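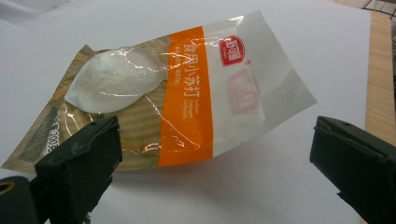
Tuesday, late

Baking soda day at last! I've been meaning to do the fridge since February (the onion smell, you know the one) and this morning I finally got to the little grocery behind the bus station. Yasir swore they'd have it next to the cornstarch. They did not. I went up and down for 20 minutes and found it on the bottom shelf by the dried mushrooms, the orange one, 200g, and of course I bought 3 of them because I never want to go hunting like that again.

Tahira called while I was wiping down the shelves and kept me on the phone through the whole vegetable drawer. Her trick is a spoonful in warm water, then a dry cloth, then leave the door open for a bit. Fine, but I had milk in there! So the milk went in the sink with some ice and I did it her way, more or less. I also put a saucer of the powder at the back, behind the pickles, and I'm going to forget it's there and scare myself in a month.

Then I got carried away and did the kettle, the drain, and the tea mugs. Six mugs, all brown inside, which is embarrassing when I think who's been drinking out of them. Hammad says that's flavor.

Soda bread tomorrow if I can get buttermilk. Rizwan wants raisins in it and I don't, so we'll see who gets up first. Must remember the trash goes out at 6.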